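The Stamomix PX-81 is a portable public address unit for marches, vigils, rallies and outdoor assemblies. It is built by Ibarra and sold and rented through Skimevgate. One unit covers a standing crowd of up to 1,000 people on open ground. Two units linked by cable or radio are used for processions, one at the head and one toward the rear.

## What is in the kit

- PX-81 main unit with built-in battery
- Two handheld wireless microphones
- One wired microphone with a 14-foot cable
- Shoulder harness and tow handle
- Charger and power cord
- Rain cover
- Printed quick-start card

The Sivik link module, needed for two-unit operation, is ordered separately. Rental kits with two main units have it fitted already.

## Specifications

| Item | Value |
|---|---|
| Rated coverage, open ground | 1,000 people |
| Run time, speech at full volume | 833 minutes |
| Charge time, from empty | Overnight |
| Weight, with battery | 14 kg |
| Microphone inputs | Three |
| Line input | One, 3.5 mm |
| Link output | One, locking |
| Horizontal coverage angle | 81 degrees |

Run time is measured with one wireless microphone and no line input. Music lowers it considerably. Cold weather also lowers it, and below freezing the unit should be planned for half the listed figure.

Coverage is given for speech. Bridges, underpasses and streets with tall fronts on both sides reflect sound, and words become hard to follow well inside the rated distance. On such routes, lower the volume, turn the bass control down two steps and use the second unit instead of more gain.

## Placement

For a fixed gathering, set the unit on a stand or vehicle bed with the speaker above head height. Point it slightly down at the rear of the crowd. The person speaking should stand behind the speaker or well to one side. Standing in front of it causes feedback at any useful volume.

For a march, the head unit faces backward. The rear unit faces forward, with its delay switch set to the nearest listed distance. If the spacing changes a lot along the route, leave the switch on the middle setting. Do not mount the unit on a moving vehicle without the strap points on both sides in use.

Many towns require a sound permit in addition to the assembly permit, and some set a cutoff hour. The output limiter can be locked with the key supplied. A note of the locked setting can be written on the label inside the lid, where an officer or marshal can read it.

## Connections and care

1. Switch the unit off before connecting or removing the charger.
2. Hold plugs by the body when removing them. Pulling on the cable is the most common cause of repair.
3. Keep the input covers closed when the inputs are not in use. Grit from road surfaces will work its way into an open socket.
4. Wipe the case with a damp cloth. Solvents cloud the volume markings.

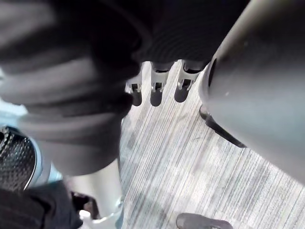 5. Store at half charge if the unit will not be used for more than a month. Recharge fully the evening before an event.
6. Check both wireless microphones on the channel you intend to use, at the site, with the link running. Other groups and news crews may be on the same band.

Fuses are inside the battery door. Replace them only with the type printed there. The battery pack itself is not user-serviceable and should be returned to Skimevgate for replacement.

## Rental and ordering

Rentals run from noon to noon. The standard period is two nights, which allows a full charge before the event. Organizers holding a permit in their own name may reserve without a deposit if a copy of the permit is supplied with the order. Late April reservations should be made early, as stock is limited through the end of spring.

Orders for purchase ship from stock except for the link module, which is made in batches. The warranty covers the main unit for two years and the microphones for one. It does not cover water damage where the rain cover was not fitted.

Technical questions, including route planning for two-unit use, go to Noelia Mateos at the Skimevgate service desk. Include the expected attendance, the length of the route and whether any part of it crosses a bridge or passes under one.

## Related items

- Sivik link module, cable version
- Sivik link module, radio version
- Tall stand with ground spikes
- Spare wireless microphone
- Vehicle strap set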